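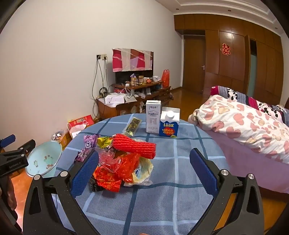
FOR IMMEDIATE RELEASE, March

Flendarach puts out new care routine for hand-held grippers. Shorter checks, fewer tools, pads changed on a count

Flendarach today released Revision 2 of its setup and care routine for two-handed gripper kits, the kind an operator holds and works by finger. Free to every shop, lab and home crew already running the kits. Replaces the old binder in full. Please recycle the binder.

The new routine comes out of a winter of service calls. 231 kits looked at, 83 of them sent in with the same complaint: jaws not closing square. Most needed no new parts. Pivot pins had worked dry, or a pad had been put back on a hair crooked and the operator had been fighting it ever since.

"People were sending us the whole kit for a job you can do at the kitchen table," said Adwoa Acheampong, field service lead at Flendarach. "We wrote the old procedure for a bench with a vise. Half our crews work in apartments."

What changes for crews

Start of shift. Open both jaws all the way, hold, look. The pads should angle in toward each other evenly. Close slow, no object. Pads meet flat, tip to heel. If one tip lands first, stop and reseat that pad before anything else. Do not bend the linkage to make up for it, we can tell.

Pivot pins. Wipe with a dry lint free cloth. One drop of light oil per pin, work the jaw ten times, wipe again. Oil that gets on a pad means a new pad. Solvent does not bring them back, we tried.

Pads. Now changed at 533 logged grasps on film, foil and bag work, sooner if the texture is shiny anywhere. Thin plastic is harder on pads than cartons or cups, mostly because operators squeeze twice. Change left and right together. Mixed pads were behind a good share of the crooked-close calls.

Arms. Run a thumbnail around the inside of the cutout on each outer arm. Feel for a nick or a raised edge. Any crack at all, the tool comes out of service and the tag goes on.

Lens. Microfiber, last step, after the oil is put away. Breath is fine. Window cleaner is not.

Left hand and right hand kits are now checked as a pair. Swapping in a spare on one side only is still allowed mid-shift, but the pair has to be re-zeroed before the next take. Jaws full open, then full closed, both sides, then log it. The log sheet has a new box for this, top right.

Trials and partners

The routine was tried by crews at Lollis and at the Moretti training shop before release. Lollis asked for the pad count to go by grasps instead of hours. Done. Moretti asked for a printed card that fits in the case lid, also done, although the first batch came back with the oil step printed twice. Corrected cards are shipping now. If yours says to oil before and after the lens wipe, please throw it out.

"The old way I'd lose my whole morning to one sticky jaw," said Hegedűs, shop lead on the Moretti trial. "Now I check it with my coat still on. I would of liked the card in a bigger font."

Availability

Revision 2 is out now, as a download and as a lid card. Pad sets and pins are unchanged and existing stock is good to use. Kits already booked in for service will be returned with the new card inside. Crews do not need to re-register.

A live walk-through for shop leads runs at 10 a.m. and again at 4 p.m. on release day, same content both times. Bring a kit and a cloth.

Media and service contact: Adwoa Acheampong, Flendarach field service desk. Review copies of the card avaliable on request.

###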